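2023년 5월 26일

아침

다섯 시 반에 깼다. 다시 자려고 했는데 위층에서 물 트는 소리가 나서 그냥 일어났다. 커피를 내리고 어제 남긴 빵을 구웠다. 버터가 거의 없다. 장 볼 목록에 버터, 세제, 연필심을 적었다. 연필심은 0.5가 아니라 0.7을 사야 한다. 지난번에 잘못 샀다.

창밖은 흐렸다. 고스트브리지는 오월 말인데도 아침에 난방을 한 번씩 켜게 된다. 서울에 있는 동생은 벌써 선풍기를 꺼냈다고 한다. 스웨터를 입고 책상에 앉았다.

밥 먹으면서 메일을 봤다. 삼파이우 출판사에서 답이 왔다. 마감은 8월 그대로이고, 대신 앞의 네 장을 먼저 보내 달라고 한다. 네 장이면 수프, 콩, 면, 그리고 문제의 도구 장이다. 도구 장은 뒤로 미뤄 두고 있었는데 이제 못 미룬다.

오전

우발도 자네티의 요리책을 번역한 지 석 달째다. 문장은 어렵지 않다. 짧고, 잘난 척이 없고, 할머니 이야기도 적당한 데서 끊는다. 어려운 것은 단어다. 이 사람은 냄비 하나를 두고도 이름을 네 가지로 부른다. 깊은 것, 얕은 것, 손잡이가 하나인 것, 손잡이가 둘인 것. 우리말로는 다 냄비라고 해도 뜻은 통하는데 그러면 본문에서 "먼젓번 냄비 말고"라는 말이 성립을 안 한다.

오늘은 물 빠지는 그릇에서 막혔다. 체, 채반, 소쿠리, 어레미, 조리. 우리말 쪽이 훨씬 많은데 막상 파스타 건지는 그 그릇을 딱 가리키는 말이 없다. 체라고 하면 가루 치는 것이 먼저 떠오른다. 채반은 전을 올려 놓아야 할 것 같다. 소쿠리는 대나무 냄새가 난다. 요즘 가게에서는 플라스틱으로 된 것도 채반이라고 쓰고 소쿠리라고도 쓴다. 어머니는 플라스틱이든 스테인리스든 다 소쿠리라고 하셨다. 나도 집에서는 그렇게 부른다.

결국 초고에는 소쿠리라고 쓰고 옆에 물음표를 달았다. 가루 치는 것은 체, 국수 건지는 것은 소쿠리. 뒤에서 한 번에 바꿀 수 있게 용어표에 따로 적었다. 용어표가 벌써 9쪽이다. 색깔로 표시를 해 두었더니 내가 무슨 뜻으로 칠했는지 잊어버린 칸이 있다. 노란색은 확인할 것, 초록색은 확정. 분홍색은 모르겠다.

열 시쯤에 조사 하나 때문에 한참을 보냈다. "소금을 한 줌 넣는다"와 "소금은 한 줌 넣는다"의 차이다. 원문은 소금에 힘을 주고 있다. 다른 것은 대충 넣어도 소금만큼은 정해진 대로 넣으라는 말이다. "은"으로 했다. 점심 먹고 다시 보면 또 바꿀지도 모른다.

대여섯 문단을 더 하고 멈췄다. 어깨가 아팠다. 의자 높이를 한 칸 내렸는데 이번에는 팔꿈치가 책상에 걸린다. 다시 올렸다.

점심

냉장고에 있던 감자와 양파로 국을 끓였다. 간이 싱거웠다. 남의 소금 타령을 오전 내내 옮겨 놓고 정작 내 국은 싱겁다. 간장을 넣어서 먹었다.

설거지를 하고 나서 책상에 쌓인 종이를 정리했다. 전기 요금 고지서가 두 장 나왔다. 하나는 이미 낸 것이다. 안 낸 것은 바로 냈다.
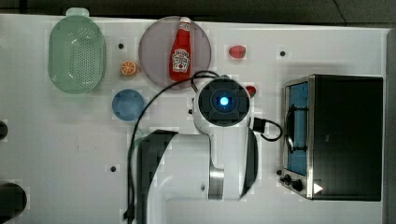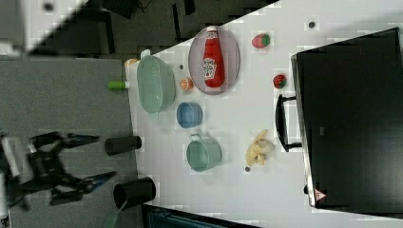 흰 탁자에 부엌 물건과 장난감 음식.

오후

버스를 타고 다바르 거리에 갔다. 문구점은 문을 닫았고 유리에 종이가 붙어 있었다. 수리 중이라고만 쓰여 있고 언제 여는지는 없다. 연필심은 못 샀다. 건너편 슈퍼에서 버터와 세제를 샀다. 버터 값이 또 올랐다. 작은 것으로 샀다.

온 김에 도서관에 들렀다. 드라스테라우 지방 음식에 관한 책이 있는지 물어봤는데, 있기는 있고 대출 중이라고 했다. 예약을 걸었다. 자네티가 콩 장에서 그 지방의 콩 스튜를 두 번 언급하는데, 한 번은 물을 버리라고 하고 한 번은 그 물을 쓰라고 한다. 오타인지 다른 음식인지 모르겠다. 출판사를 통해 물어보는 편이 빠를 수도 있다. 질문을 모아서 한 번에 보내기로 했으니 공책에 적어 두었다.

지금까지 모은 질문은 이렇다.
콩 삶은 물을 버리는가, 쓰는가.
"손가락 두께"는 누구 손가락인가. 굵기인가 길이인가.
오븐 온도가 없는 조리법이 있는데 일부러 뺀 것인가.
3장에서 할머니라고 한 사람과 5장의 이모할머니가 같은 사람인가.

마지막 질문은 안 해도 될 것 같은데 우리말로 옮기려면 호칭을 정해야 한다. 친할머니와 외할머니도 갈라야 한다. 원문에는 그냥 할머니다. 그냥 할머니로 두어도 되긴 한다. 그런데 뒤에 가서 "어머니가 시집오기 전부터 그 부엌에 있던 화덕"이라는 말이 나오니 친할머니 쪽 집이 맞는 것 같다. 본문에서는 할머니로 두고 용어표에만 적었다.

돌아오는 버스를 한 대 놓쳤다. 정류장에서 오래 서 있었다. 바람이 불고 세제가 무거웠다. 옆에 선 학생 둘이 시험 이야기를 했다. 한 명은 망했다고 하고 한 명은 범위를 잘못 알았다고 했다.

텃밭

네 시 넘어서 텃밭에 갔다. 프라서트 분추 씨가 먼저 와서 고추 모종을 옮기고 있었다. 비닐 덮개를 벗길 때가 됐느냐고 물었더니 아직이라고 한다. 작년에 일찍 벗겼다가 절반을 잃었다고 했다. 나는 덮개가 없어서 해당이 없다.

내 자리에는 강낭콩과 상추가 있다. 상추는 달팽이가 먹었다. 가장자리 쪽이 심하다. 강낭콩은 싹이 고르게 나왔고 지지대를 세울 때가 됐다. 대나무 막대를 네 개 가져갔는데 두 개는 갈라져 있어서 못 썼다. 나머지로 한쪽만 세우고 끈을 묶었다. 끈이 삼끈이라 손에 가시 같은 것이 박혔다. 집에 와서 핀셋으로 뺐다.

분추 씨에게 국수 건지는 그릇을 태국어로 뭐라고 하는지 물어봤다. 두 가지를 알려 주었는데, 하나는 손잡이가 긴 대나무로 된 것이고 하나는 씻을 때 쓰는 것이라고 한다. 발음을 따라 했는데 틀렸다고 했다. 세 번 하고 그만두었다. 그쪽도 쓰임에 따라 이름이 갈리는 모양이다. 고추 모종을 한 포기 얻었다. 화분에 심으라고 해서 우선 빈 통에 담아 왔다. 내일 흙을 사야 한다.

물을 주는데 수도꼭지가 또 헐거웠다. 잠가도 똑똑 떨어진다. 게시판에 고쳐 달라고 쓴 종이가 있고 그 밑에 누가 "저도요"라고 써 놓았다. 나도 밑에 이름을 썼다.

저녁

밥을 하고 두부를 부쳤다. 두부가 팬에 붙었다. 기름을 적게 두른 탓이다. 먹는 데는 지장이 없다.

동생과 통화했다. 아버지 무릎은 좀 나아졌고 계단은 아직 힘들어하신다고 한다. 병원에서 90분을 기다려 5분 진료를 보았다고 했다. 약은 같은 것으로 받았다. 8월에 내가 들어가는 날짜를 정해 달라고 해서 마감 이야기를 했다. 마감이 월말이니 그 전에는 어렵고, 비행기표는 지금 사야 그나마 싸다. 내일까지 정하기로 했다.

소쿠리 이야기도 했다. 동생은 채반이라고 한다. 같은 집에서 자랐는데 왜 다르냐고 했더니 어머니가 채반이라고 하셨단다. 내 기억에는 분명히 소쿠리다. 아버지에게 물어봤더니 그런 것은 모르겠고 부엌에 걸려 있던 것은 안다고 하셨다. 동생이 사진을 보내 준다고 하더니 아직 안 왔다.

밤

아홉 시부터 한 시간 더 일했다. 도구 장의 마지막 부분, 칼 가는 법까지 갔다. 칼 가는 각도를 "동전 두 개를 포갠 높이"라고 쓰는데 어느 나라 동전인지에 따라 다르다. 질문 목록에 추가했다.

오늘 한 분량까지 해서 도구 장이 3,064단어다. 원고지로 따지기가 번거로워서 원문 단어로만 세고 있다. 앞의 네 장을 보내려면 면 장이 50쪽 남았는데 그중 반은 사진이라고 믿고 있다. 아직 넘겨 보지는 않았다.

소금 문장을 다시 봤다. "은"으로 그대로 두었다.

고추 모종은 부엌 창턱에 올려 놓았다. 잎이 한 장 꺾였다. 물을 조금 주었다. 내일 할 일은 흙 사기, 비행기표 날짜 정하기, 문구점 다른 데 찾아보기, 용어표 분홍색이 무엇이었는지 알아내기. 열한 시 십 분에 불을 껐다가 창문을 안 닫은 것이 생각나서 다시 일어났다.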